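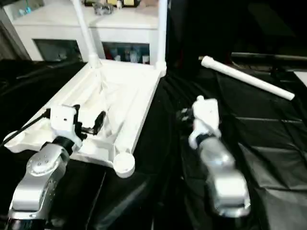

Arsalan Mughal

Dear colleagues,

Thank you to those who replied to the September circular on the two-arm furniture trials. Most of the replies dealt with the same point, and I believe it is best answered on the list. The original question is quoted below so that newer subscribers can follow.

> The circular states that the Fallum method was trained on 188 demonstrations
> and that the chair task was completed in 53 percent of trials. Our group at
> Warrier would like to know whether the figure refers to complete assemblies or
> to single leg insertions. We would also ask how the method divides the work
> between the arms, and whether that division is fixed before the trial begins.
> If it is fixed, we do not see how a slipped part is recovered.

The figure of 53 percent refers to complete trials. A trial is counted as a success only when every step in the written protocol has been finished and both arms have released the part. Single insertions are scored in a separate column and should not be compared with the headline result. The circular did not make this clear, and the wording will be corrected in the next version of the report.

On the division of work, the answer is that it is not fixed. Fallum assigns one arm to hold and the other to move, and it reviews that choice at the end of each short segment of motion. In the demonstrations the operators changed roles freely, and the policy learned from them does the same. A large molded part such as a chair gives the holding arm few good places to grip. The ribs on the underside are used most often, as they are narrow enough for a two-finger gripper and stiff enough to take a sideways load.

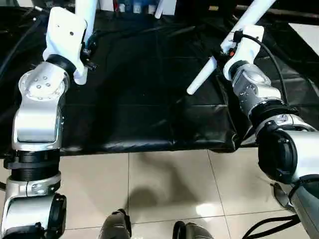 Recovery is the weaker part of the method. When a part slips by a small amount, the policy will usually open the gripper, back away and approach again. When a part rolls or turns over, it tends to repeat the approach it had already planned. We allow 2 attempts at recovery before the trial is stopped and marked as a failure. Long white parts on a dark cover are easy for the vision model to find, but their direction is often misread by half a turn when the two ends look alike. The Henent group reported a similar fault in its own work on pipe fitting, and we are comparing notes with them.

The scoring sheets and the protocol are available to list members on request. The demonstrations themselves cannot be released until the agreement with Gamemance has been renewed. Groups that wish to repeat the trials should use the second version of the protocol, as the first gives the wrong starting height for the arms.

Further questions may be sent to the list or to me directly. Please keep the present subject line so that the archive remains in order.

With kind regards,
Arsalan Mughal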